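16 July 2024

Button pressing, wrist camera only. Picking up where the April notes stopped.

Good day today! The new detector is in the loop and the arm is finding the red button from the wrist view alone, no overhead camera, no fiducial. I want to get the details down while they are still in my head, partly for Aniela Adamczyk, who takes over the approach planner when I'm on leave.

Starting state this morning: main branch of Ikby, detector swapped from the old color threshold to the small segmentation net, controller untouched. The color threshold had been fine on the gray mat and hopeless on the marble. It took the orange veins for the button box again and again, and once it had locked onto a vein it would servo toward it very confidently. I tried tightening the hue window first, which cost me an hour and bought nothing. The amber of the box and the rust in the stone are just too close once the exposure drifts.

The net was trained on 600 labeled wrist frames, with another 102 held back. Two classes only: box face and button dome. I left out the mounting screws as a class even though they'd make lovely corner features, because near contact the lower ones go out of view and the pose solver gets unhappy with two points. Instead I fit an ellipse to the dome and take the in-plane rotation from the upper rim of the box. That rim is the bright yellow line, and it is a wonderful feature. It survives nearly everything.

What follows is the view the planner has to work with at the end of the approach, fingers right at the lower edge of the button:

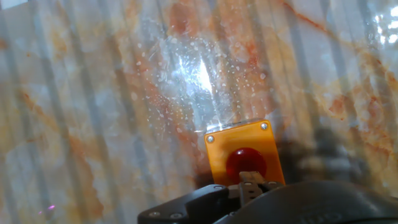
Photo: wrist camera, Ikby bench log, 16/7 session

Look at how little of the box is left at this range. The lower corners are behind the gripper and the finger tips overlap the lower part of the face, so anything that needs the full square outline is out. The dome is still nice and clear, and both upper screws show. The big glare spot above the box used to wreck auto exposure. I now meter on a window around the last detection, and the mask edge on the dome stopped wobbling straight away.

The little white specks around the glare gave the old blob filter fits. The net ignores them. I was ready to write a median filter stage for this and am delighted to throw that ticket away.

Shadow to the right of the box: the depth-from-motion estimate was reading it as a step in the surface, so the collision checker in Plorkau kept padding the right side and bending the approach to the left. Fix for now is to fit one plane to the tabletop before the descent and freeze it. Crude, but the path is straight again. Proper fix is to pass a confidence value with each depth point and let Plorkau weigh it. Aniela, the hook for that already exists in the message type, it's just always filled with 1.

Gripper mask. The static mask for our own fingers and housings was made for the fully open pose, so when the fingers come together it leaves two slivers of gray metal unmasked right in the search region. I wrote a small script that renders the mask from the joint value instead. It runs fast enough to sit in the main loop, and it also let me shrink the margin around the black housing on the right, which had been eating usable pixels.

Control side. The visual servo runs until the ellipse center is within tolerance, then hands over to the force-guarded press. Handover used to be triggered on a single frame. Now it wants three good ones in a row, and the gain ramps down over the last stretch. I also found the source of the sideways twitch at handover: the servo target and the press target were in different frames, and one of them was still using last spring's hand-eye calibration. Embarrassing, easy, fixed. The calibration file is now loaded in one place only and everyone else has to ask for it.

Ran 50 presses in a row with the final settings, box moved by hand between tries. 47 registered. All three misses were with the box turned far enough that the rim line broke up under the second glare patch, and the rotation flipped by a quarter turn. It recovered and backed off cleanly each time, which pleases me almost as much as the hits.

To do:
Reject rotation jumps bigger than the arm could have made between frames.
Add turned-box frames to the training set, enough to bring it up to 1000.
Replay today's logs through Michalski's offline viewer, look at the three misses side by side.
Ask Kindov if their driver can lock white balance as well as exposure.
Commit the mask script with at least one test.

Branch is pushed, config is in the usual folder, old threshold detector still selectable with the flag if anyone needs it on the gray mat.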